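Tile grout

Grout is a filler placed in the joints between tiles after the tiles have been fixed to a wall, floor or countertop.

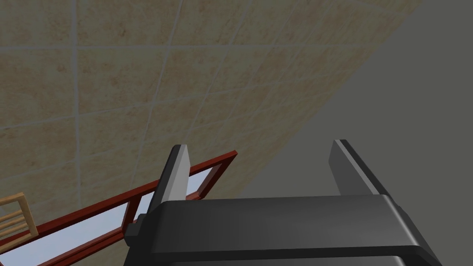
It closes the joint against dirt, supports the tile edges and takes up small differences in tile size. Grout is distinct from the adhesive or mortar bed that holds the tile to the surface below, although some products are sold for both uses.

Composition

The most common grouts are cement based. They consist of Portland cement, water and pigment, with fine sand added for wider joints. Most modern mixes also contain a polymer powder that improves bond strength and lowers water absorption. Unsanded grout is used in narrow joints and next to polished stone, where sand grains could scratch the face of the tile. Sanded grout shrinks less as it cures and is the usual choice for floors with wider joints.

Epoxy grout is made from a resin and a hardener, usually with a mineral filler. It absorbs very little water and resists most household acids, fats and stains. It is more expensive than cement grout, sets faster once mixed and is harder to clean from the tile face. Commercial kitchens, dairies and breweries commonly specify it.

Furan grout, a third type, is based on a resin derived from furfuryl alcohol. It is used almost entirely in industrial plants where strong chemicals reach the floor. The tile face normally has to be waxed before furan grout is applied.

Joint width

Joint width depends on the tile. Rectified tiles, which are ground to size after firing, can be set with narrow joints. Pressed tiles that have not been ground vary more and need wider ones, and handmade tiles wider still. As a working rule, a joint is made at least 3 times as wide as the greatest variation in the facial dimensions of the tile. Butt joints, with the tiles touching, are generally avoided, as they leave no room for grout and allow edges to chip when the base moves.

Installation

Grouting begins once the adhesive has hardened enough for the tiles to bear light traffic. Spacers are removed and loose material is raked from the joints. The grout is mixed with clean water, left to stand for several minutes (a step known as slaking) and mixed again without further water. It is spread with a rubber float held at a low angle, then the excess is struck off with the float held nearly upright and drawn diagonally across the joints.

The surface is wiped with a damp sponge after the grout has begun to firm. Too much water at this stage weakens the top layer and washes out pigment, which leaves pale or blotchy lines. A thin film of cement, called haze, usually remains and is buffed off with a dry cloth. Cement grout gains most of its strength in the first weeks.

Movement joints

Grout is rigid and does not accommodate movement between adjoining surfaces. Inside corners, the line where a floor meets a wall, and the perimeter of tubs and columns are filled with a flexible sealant, commonly silicone. Large floors are divided by further flexible joints placed over any movement joints in the slab. Omission of these joints is a frequent cause of cracked grout and of tenting, in which tiles lift off the floor in a ridge.

Defects

Efflorescence is a white deposit formed when soluble salts are carried to the surface by moisture and left behind as it evaporates. It can often be removed by dry brushing or with a mild acid cleaner, but returns if the source of moisture remains. Pinholes result from air trapped by high-speed mixing. Soft or powdery grout usually indicates excess water or drying that was too rapid, and the normal remedy is to rake out the joint and fill it again.

Color and appearance

Pigmented grout is available in a wide range of shades. A shade close to that of the tile makes the surface read as continuous, while a contrasting one emphasizes the grid. In The Jointed Floor, Elin Wynne recommends judging color from a cured sample panel, as wet grout is darker than the finished joint. Wynne's panels were made with 4 water ratios from a single bag of gray cement grout, and the driest and wettest differed visibly in shade.

Sealing and maintenance

Cement grout may be treated with a penetrating sealer, which slows absorption without forming a film. Sealers wear away and need renewal. Epoxy grout is not normally sealed. Routine cleaning is done with a neutral detergent; vinegar and other acids gradually dissolve the cement binder.

See also

Thinset mortar
Movement joint
Efflorescence
Silicone sealant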